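# Chapter 10: The Carrier's Burden

Every border has two kinds of guard. The first wears a uniform and stands in a booth. The second drives a truck, sells a ferry ticket or checks bags at a gate, and may be surprised to learn of the appointment. This chapter is about the second kind.
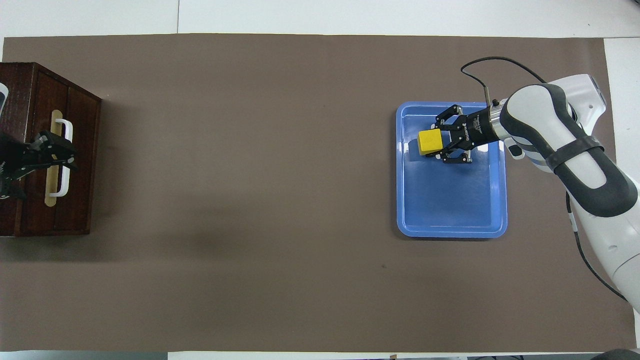
**Kumiko Ogura**
*Revised April 28, 2019*

Carrier liability is a simple idea with a great deal of paperwork attached. A state decides that whoever brings a traveler to its border without the right documents should pay for it. The state then fines the carrier, and may also send it the bill for the trip back. In theory the carrier becomes careful. In practice it becomes nervous, and a nervous ticket clerk is a harder official to get past than most of the real ones.

You met the criminal side of this subject in Chapter 3, where the driver knew who was in the back and was being paid for it. We are now leaving that driver to his lawyer. Our concern is the one who says he had no idea, and the awkward fact that under many carrier rules it may not matter whether he had.

**Key terms:** carrier, strict liability, due diligence, removal costs, defense of reasonable checks

### Opening case: the night ferry from Trurnard

Kikuchi Freight runs refrigerated trucks between Trurnard and Brirard, with a ferry crossing in the middle. One night in May a Kikuchi driver parked in line at the Skustik terminal, locked the trailer, and went to find dinner. The ferry was late, as it had been for most of living memory, and so was he. On the other side, inspectors opened the trailer and found 2 men sitting between the pallets, cold but unhurt.

The driver produced his checklist. It had 74 items. He had ticked every one of them, including item 41, which asked whether the roof had been inspected, and item 42, which asked whether he had a ladder. He did not have a ladder.

The port authority issued a fine. Kikuchi appealed, arguing that a company with a checklist that long could hardly be called careless. The authority replied that a list is evidence of a list. We will return to this exchange in Section 10.2, and you should try to form a view before you get there, preferably one you can defend against the person sitting next to you.
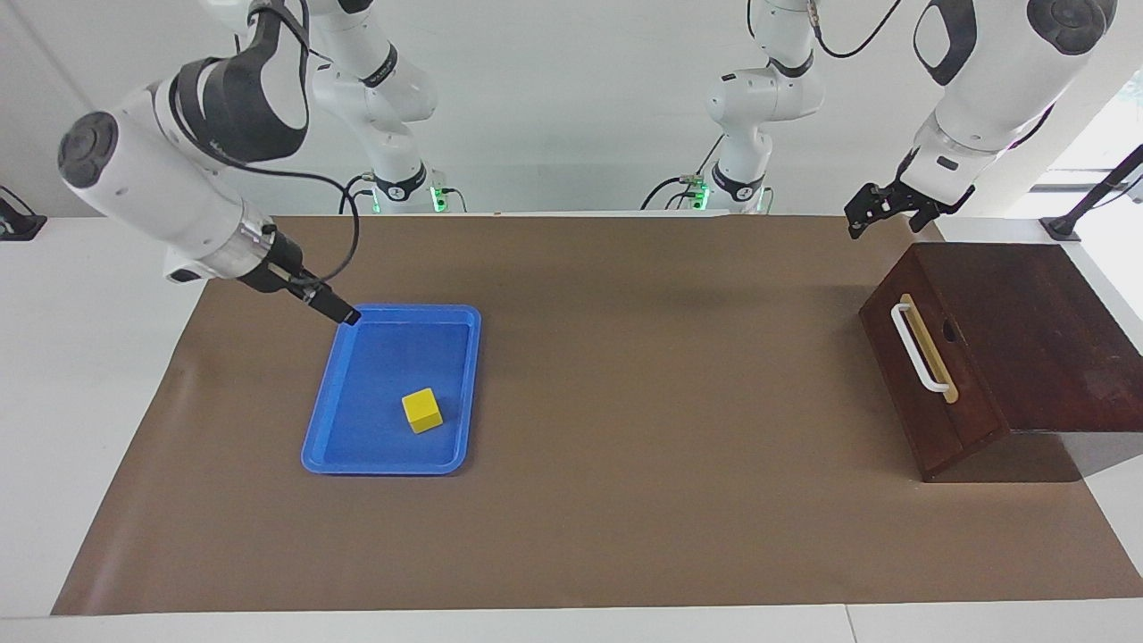 ## 10.1 Where the duty comes from

*Kumiko Ogura*

Fining carriers is older than the airplane. Ship captains were made to answer for their passengers long before there was a standard passport to check, and they complained about it in terms any airline lawyer would recognize. The complaint has three parts, and most appeals are built from one or more of them:

- The carrier is a private business and was never trained for the job.
- The check asked for was impossible, or would have stopped traffic.
- Someone official had already looked and waved the vehicle through.

Courts tend to be polite about the first argument and interested in the third. The second depends on facts – how long the line was, how dark the lot was, whether a ladder could have been had.

Keep one distinction in mind as you read. A fine for *carrying* a person punishes the result, while a fine for *failing to check* punishes the conduct. Statutes do not always say which they mean, and students who guess usually guess the one that makes their essay shorter. Before going on, reread the Trurnard case and decide which kind of fine the port authority thought it was issuing.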